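Setting up a suture practice pad on the bench: quick notes

Posted Friday, July 26, 2019

Rushed this one out between sessions, sorry. Several of you asked how we lay out the practice pads at Sinley and I keep typing the same answer. So - one page, all of it.

What you need

Skin-type silicone pad, the plain sort. Ours are the Collet ones.
A tray or board bigger than the pad.
Double-sided tape, or the rubbery mesh you put under rugs.
Suture packs. Out of date ones are fine for practice, keep them well away from the clinical stock.
Needle holder, toothed forceps, scissors.
Ballpoint or skin marker.
Sharps tub. Before you open anything.
A lamp you can move.

Step 1. Get the pad to stay put

Wipe the back of the pad with a damp cloth and dry it. Dusty back, no stick. Two strips of tape along the long edges, press down, leave it a minute. If you're using mesh, cut it a bit smaller than the pad so it doesn't curl up at the corners and catch your thread.

Don't stretch the pad when you lay it down. Everyone does it once. It pulls back later and your nice straight cut is gaping.

Step 2. Mark it up

Draw your lines before you cut. Straight line first, as long as your finger, then dots either side where the needle goes in and comes out. Keep the dots even. Beginners want more dots, people who have done a few can skip them.

Ballpoint comes off with alcohol gel, mostly. Skin marker doesn't. Choose accordingly.

Step 3. Sort the light

Lamp off to the side you're not working from, and low. Straight overhead makes the surface look flat and you can't see how deep the needle is going. Move it til you get a bit of shadow along the cut.

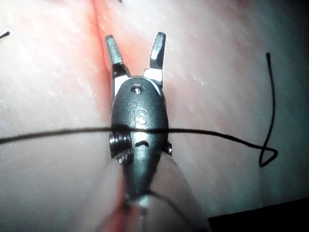 Jaws next, whatever you're holding the needle with. Open them and have a proper look before you go anywhere near the pad. Fluff and old thread sit in the grip and then the needle spins and you blame your hands. A plain pale pad is good for this check - open the jaws over it, like these, and you've got clean pink showing in the gap, so anything stuck on the inner faces stands out. The ridges there are fine and dark, easy to miss a bit of thread in them otherwise. Old toothbrush, warm soapy water, dry it properly for ordinary hand tools. For anything fancier follow its own cleaning sheet, not me.

Step 4. Cut

One pass, light. Go through the top layer and stop. You can always go deeper, you can't go back. Cheap pads have no layers so just go to half the depth.

Blade straight in the sharps tub if you're done with it. Not on the tray. Not "just for a second".

Step 5. First stitches

Hold the needle two thirds of the way back from the point. Tip goes in square to the surface, then turn your wrist and let the curve do the work. If you push it forwards you'll tear the pad and bend the needle.

Come up in the middle of the cut, let go, pick it up again, then do the other side. Later on you can do both sides in one go. Not yet.

Pull the thread through till there's a short tail. Short! Long tails get knitted into the next knot.

Tie so the edges just touch. If they pucker it's too tight. Knots all to one side of the line, same side every time.

Step 6. When it goes wrong

Thread keeps catching - check the tape edges and the corners of the pad.
Needle turning in the jaws - clean them, or you're gripping too near the end of the needle.
Pad tearing - too close to the edge of the cut. Move your dots out.
Everything sliding - you skipped step 1.

Step 7. Putting it away

Snip the stitches out, pick out every bit, count your needles back in. Needles in the tub. Wash the pad in soapy water, pat dry, dust of cornflour if it's gone tacky. Store flat. The ones from the Grudley cupboard got rolled up in March and they have never gone flat since.

Turn the pad over once the front is full of holes, the back is fine for knot practise.

Spare pads are in the bottom drawer at Sustlow, please write down what you take. Knot tying with gloves on will get its own page when I have time.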